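The planner had failed 186 times by suppertime, and Zuleica Rezende was having the best day she'd had since she came to Nurkeck.

"Look at this one!" she said, turning her laptop so Leonie Auer could see the plot. "It went all the way around the drive cage. It found a path I would never have drawn."

"And then it stopped," said Leonie.

"And then it stopped. But beautifully."

Leonie pulled a chair over. She had written most of Falcão, the part of the code that decided how a gripper got from up here to down there without hitting anything on the way, and she had never once heard it called beautiful. Mostly people called it slow. It took a point cloud, grew a tree of possible moves through it, and threw away every branch that touched metal or cable. Inside an old tower there wasn't much left after that. Cables were the worst. The perception side, Umari, saw a wire as a string of loose dots, and each dot got a safety bubble, and the bubbles ran together until the way to the memory slots was walled shut.

"You're padding them too much," Zuleica said. "Every dot gets 24 millimeters. For a wire! A wire can take a nudge."

"A wire can get hooked."

"Sure, if you come at it sideways. So don't ban it, charge for it. Make it expensive to go near and really expensive to go near sideways." She was already typing. "Then the tree can squeeze past when it has to, and it'll stay out when it doesn't."

Leonie wanted to argue and found she couldn't think of a reason. She got up and fetched the pretzels.

They rewrote the cost function between them, passing the laptop back and forth, and at ten at night the build finally went green. Zuleica loaded run 2751 and held her finger over the key for a moment, grinning like a kid at the top of a slide.
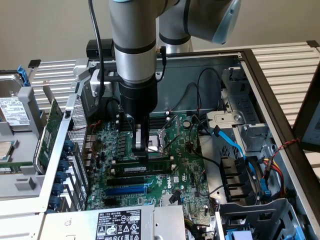 "Why doesn't it just replay the same path every time?" Leonie's daughter had asked once, on the phone from school.

"Every computer that comes in is a little different inside, and the wires never lie the same way twice, so the path has to be worked out fresh from what the cameras see."

Leonie thought of that now, with the log scrolling by. Tree grown. Path found. Path smoothed in 3 seconds – she read that line again, 3 seconds – and then the handoff to the force controller, which took over for the last stretch and went by feel.

"Contact," Zuleica whispered. "Come on, come on."

The force curve rose, wobbled, rose again. It held flat, dropped all at once, and the last line of the log said RELEASED.

Zuleica yelled so loud that somebody from Fenorent, down the hall, came to see if anyone was hurt.

"It's out!" she told him. "It went past the cables and it's out!"

He looked at the two of them and at the pretzels. "Is that good?"

"It's so good," said Leonie, and she pulled the laptop toward her and queued up the next slot.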